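Werkstattbuch Filmrestaurierung / Schnittraum 2
28. Juli 2019 – Eintrag: Le Goff

Diese Website verwendet Cookies. Mit der weiteren Nutzung stimmen Sie dem zu. OK

Die Regie bei »Juncombe« ist weiterhin unbesetzt, die Produktion will sich im August äußern. Für uns heißt das: Der Rohschnitt bleibt liegen, und wir ziehen die Arbeit am alten Roltholm-Film vor. Gestern kam die Freigabe vom Verleih, die Duplikatnegative dürfen gescannt werden. Akt 1 bis 3 sind gesichtet, Akt 4 hat Schrumpfung, Akt 5 fehlt im Karton und muss im Lager gesucht werden.

Scan Akt 1 in 2K angelegt, Breite 2046 statt 2048 Pixel. Ursache ist die Maske im Scannerprofil, die links und rechts je ein Pixel wegnimmt. Profil korrigiert, unter neuem Namen gespeichert, das alte nicht gelöscht. Wer noch Projekte mit dem alten Profil offen hat, bitte nichts umrechnen, sonst passen die Retuschemasken nicht mehr. 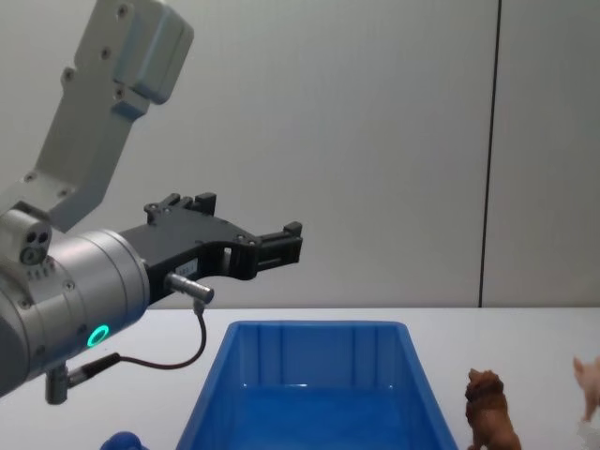
Länge der Fassungen verglichen. Die Verleihkopie läuft 98 Minuten, im Presseheft stehen 99. Die fehlende Minute liegt vermutlich im Vorspann, dort springt in der Kopie der Ton. Im Schnittbericht ist an der Stelle eine Überblendung eingetragen, die es im Duplikatnegativ nicht gibt. Für die Anmerkungen auf der Zeitleiste nehme ich ab jetzt feste Farben: Rot für fehlendes Bild, Gelb für Tonsprung, und für »geprüft« so ein helles Grün wie der Leuchtring am Handgelenk des Roboterarms im Foto. Das dunklere Grün aus der alten Vorlage war auf dem Monitor in Raum 2 vom Grau der Tonspur kaum zu unterscheiden. Vorlage liegt im Projektordner, bitte keine eigenen Farben dazunehmen.

Tonspur: Lichtton von Akt 2 mit Pirkex eingelesen, erster Durchgang übersteuert. Pegel zurückgenommen, zweiter Durchgang brauchbar. In den Dialogen der Bahnhofsszene bleibt ein Brummen, das auch auf der Verleihkopie zu hören ist, also schon in der Mischung steckt. Nicht wegfiltern, bevor die Redaktion entschieden hat. Beim Abgleich läuft der Ton gegen Ende des Akts dem Bild bis zu 5 Bilder voraus. Im August noch einmal mit der anderen Rolle versuchen.
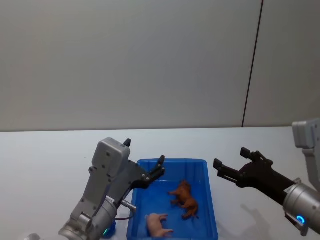
Zwei Roboterarme am weißen Tisch, dazwischen die blaue Kunststoffschale.

Farbe: Die Nachtaufnahmen am Hafen sind im Scan zu blau. Auf der Kopie wirken sie fast neutral, die ist aber selbst verblasst und taugt nur bedingt als Vorlage. Zwei Einstellungen probeweise korrigiert und als Varianten A und B abgelegt. A gefällt mir besser, in B saufen die Mäntel ab. Für die Gesichter fehlt noch eine Referenz – vielleicht gibt das Werbematerial etwas her, die Aushangfotos liegen beim Verleih.

Offen:
Akt 5 suchen, auch unter dem Arbeitstitel nachsehen
Akt 4 vor dem Scan messen und Schrumpfung eintragen
Verleih wegen Aushangfotos anschreiben
Zweitsicherung von Akt 1, erste liegt auf Band
Bei »Juncombe« die Muster nicht anfassen, bis die neue Regie feststeht

Nachtrag: Das Etikett auf Dose 3 ist falsch, drin liegt Akt 2, zweite Hälfte. Neu beschriftet und im Bestandsblatt geändert.

Kontakt | © 2019 Schnittraum 2 | Nach oben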